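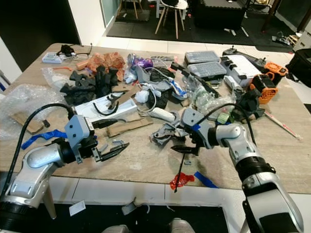
Both arms over the bench, long black fingers on the left one.

Parallel grippers for soft stuff – which would you keep?
Started by oliwia_m, January 23, 2019

oliwia_m
Hello all, and thank you again to everyone who helped me with my controller troubles. I've now got two sets of fingers to choose between for our pair of arms, the long pointed ones from Ornano and the shorter Husovero set, and I can't make up my mind! The long ones are lovely for small plastic bits on a crowded table, they slip in between things without knocking the neighbours over. With cloth I'm much less sure. They pinch one thread of it and the rest slides away. Budget is 700 for the lot, so it really is one or the other.

tihomir_o
Short ones, every time. Long fingers bend at the tips once you squeeze, and then you spend your evenings blaming the controller. I ran mine for over 3,000 cycles on Parkex pads before I had to change anything.

glowacki_igor
I'd disagree with Tihomir there, and I say it fondly. Bending is no bad thing with cloth – a bit of give lets you press down against the floor or the mat and scoop. What closing speed are you using, Oliwia? Mine was set far too high for months and I never thought to look.

oliwia_m
Whatever the default is, I'm afraid, so I'll look at that tonight. I did try working down at floor level on the big black mat, with a crumpled white cloth and both arms coming in from the front, and I must say I liked having all that space after the bench.
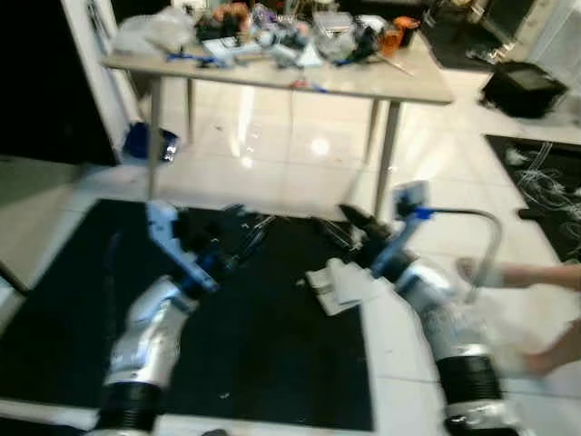 The trouble is the cable. When the wrist turns inwards the loop swings out wide, and I keep worrying it will catch on something. Has anyone found a tidy way of routing it that still leaves enough slack?

tihomir_o
Spiral wrap, clipped at the elbow, and leave the loop smaller than you think. I still say short fingers.

barbara_mich
We have the Górecki clips on ours, a bag of 3, and they've held up nicely. Tape works too but it leaves the arm sticky.

oliwia_m
Thank you Barbara, I'll order a bag. Igor, I'll post again once I've slowed the closing speed down.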